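Workshop notebook, November 29, 2020
Felt dyeing, the teal problem again
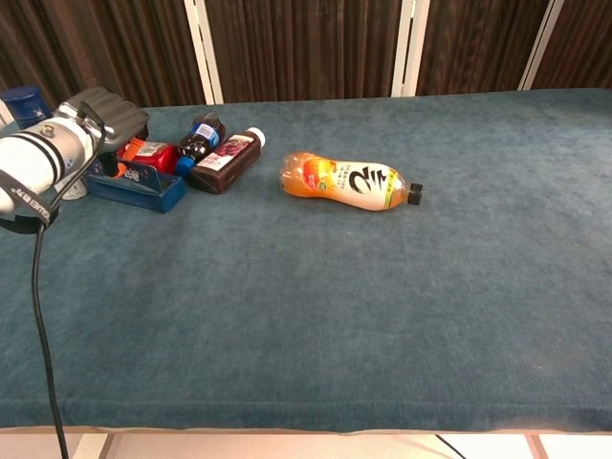

Teal-blue cloth on the long table, brown curtain at the back.

OK, so where was I. Batch 2 of the Bromari wool came out of the pot last night and I am much happier with it than I was with the first one, which looked like pond water. Same recipe, same dye (the Lusen powder, the older tin), but I soaked the wool overnight first and brought the heat up really slowly. I think I was rushing it before. Dilwyn has been telling me this since February and I would like it noted that I did eventually listen!

Amounts, before I lose the scrap of paper: 300 grams of dry wool, vinegar by the glug (sorry, I know, I'll measure next time), and the pot held at 80 Celsius for the better part of the afternoon. I let it cool in the pot with the lid on. The rinse water ran almost clear on the second go, and last time I gave up after I don't know how many rinses and my hands were blue for days.

Color is still not where Fadime wants it. She has that little swatch card from the Grernora order and she's after number 707, a touch greener than what I've got. I held my sample against it by the window and then under the ceiling lights and got two completely different answers. By the window I'd say we're nearly there. Under the lights it goes gray and sad. I'm going to try a pinch of yellow in the next pot, a tiny pinch, because yellow takes over everything if you let it.

Things that went wrong: I stirred too much near the end and one corner of the batch started felting all by itself. It's a dense little lump now and I can't tease it apart. Might slice it up for pincushions. Also the drum carder is squeaking again. I oiled the side by the handle and it got worse, so maybe it's the other bearing. Dilwyn, if you read this, where did you put the good oil? The can on the shelf is empty.

Tried wet felting a small piece from the new batch this morning. Three thin layers, crosswise, warm water, olive soap, rolled in the bamboo mat until my arms gave out. It shrank more in one direction than the other, so I probably laid the middle layer too thin. Nice surface though, really tight, and the color held up fine with the soap. Hardly any bleed on the towel. I'm pinning the piece to the opposite page once it dries, plus a bit of the pond water one for shame.

Fadime asked whether we could do the Hughes bags in this color too. I'd say yes if they can live with some variation from one bag to the next. If they want them all identical we need a bigger pot, and I'm not hauling that thing up the stairs again on my own.

Next time: pinch of yellow, measure the vinegar, stop stirring so much. Buy soap. Ask about the mat, the string is fraying at one end and bits of it keep ending up in the felt.

Thermometer reads low by a couple of degrees, I think. Check it in boiling water.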